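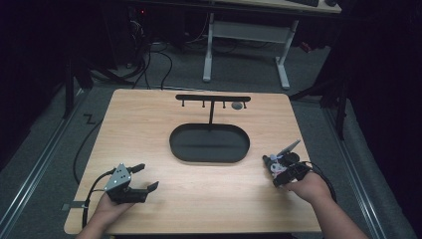

Lecture : 2 min

Je me méfie des démos où tout marche. Celle de Kikora, en juillet, avait au moins le mérite de rater. La tâche tient en une ligne : accrocher une bague à la potence, au-dessus du plateau noir. Deux pinces tenues à la main, une personne, et les gestes enregistrés servent ensuite au robot.

Sauf que sur 422 essais rejoués par le robot, la pince gauche a lâché trop tôt 6 fois de suite, toujours au même endroit. La notice de Drumum parle d'une « dérive mineure ». Mineure pour qui ? Une pince qui s'ouvre sans qu'on le lui demande, moi j'appelle ça un défaut de sécurité, même avec un objet qui ne pèse rien.

On m'a d'abord vendu l'explication du logiciel. J'ai préféré regarder les doigts.

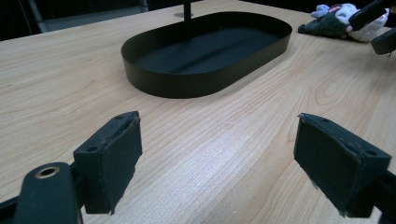

Les garnitures des doigts, effilochées sur le bord inférieur.

Est-ce la cause ? Je n'en sais rien, et Kikora non plus. On a changé les deux garnitures, relancé une série, et le défaut est revenu, moins souvent. Le correctif est annoncé pour la prochaine version. J'attends de voir le journal d'erreurs complet.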